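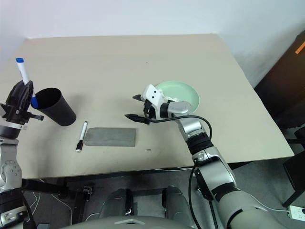

The cream table on Thursday, with markers, cup, grey block and plate.

It is the custom of this journal to report on the condition of the household's working surfaces at intervals, and the present entry concerns the cream-topped table in the back room. Readers who have followed these pages since the Korkside flat will recall that the table was acquired for planning purposes. It has since been used for planning, for letters, for the eating of toast and for the storage of anything that had no other place to go.

A decision was taken in December that this should cease. Henceforth the table would hold only what was needed for the whiteboard, and all other matters would be conducted in the kitchen. The decision was taken by me and communicated to my brother-in-law, Carter Lapointe, who shares the house for four months of the year and who accepted it in principle.

The whiteboard itself hangs in the passage and is not the subject of this entry. Its requirements, however, are modest and may be set out briefly. It requires markers that write. It requires something to wipe it with. It requires a place to which both of these are returned after use, and it was on this last point that previous arrangements had failed. Markers were found in coat pockets, on the windowsill above the sink and, on one occasion, in the bread bin. A new packet was bought each time the shopping list could not be written up, and by the end of the year the drawer contained 29 markers, of which the greater part produced nothing but a squeak.

These were tested in a single evening on the back of an old calendar. Any marker that failed to complete the word Quintana (the name of our street, and a reasonable test of both curves and uprights) was set aside for disposal. Those that passed were divided between the drawer and the table.

The black cup was appointed as the marker holder. It is a plain cylindrical cup and was chosen over two jam jars and a biscuit tin. The jars were too narrow at the neck for a hand in a hurry, and the tin was too deep for anything shorter than a ruler. I should record that the cup cost 50 pence at the Hilolham church sale, and that Carter considered this excessive.

The blue-capped marker is reserved for appointments and the black one for shopping. It will be observed that the black one was lying on the table beside the grey block when the picture was taken, and I draw the household's attention to this. The rule is that a marker not in the hand is in the cup. It is a short rule and it has been written on the whiteboard in both colours.

The question of wiping has been more difficult. A sleeve was in general use until the laundry made its views known. A damp cloth was then tried and left grey streaks, which dried overnight and had to be scrubbed off with some force. A folded tissue does well enough for a single word, though it is not equal to a full week of appointments, and tissues so used have a tendency to remain wherever they were last put down. The crumpled one on the green plate is a case in point.

The plate presents a further difficulty. Under the December decision, no crockery is permitted on the table. The pale green plate is nevertheless there with great regularity. It belongs to a set purchased by my late aunt in Sindarance, and it is the one plate in the house that everybody reaches for first — its rim is shallow and it sits well in one hand. I have carried it back to the kitchen on many mornings. I have now proposed that it be allowed to stay on the table as a tray for used tissues and other scraps, to be emptied before supper, and this proposal is under consideration.

As to the surface itself, it shows a few small dark specks, which I intend to go over with warm water and a little washing-up liquid at the weekend. Stronger products have been suggested by a correspondent. I am reluctant to use them on a top of that colour, having once taken the finish clean off a bedside cabinet, and I would be glad to hear from any reader who has treated a pale table without regret.

The remaining contents of the room will be dealt with in due course. The shelf of box files is next, and I estimate that it holds 600 sheets of paper that could be parted with, chiefly instruction booklets for appliances we left behind at Korkside. Carter has asked that the booklet for the old toaster be kept. It has been placed in the kitchen drawer, under the string.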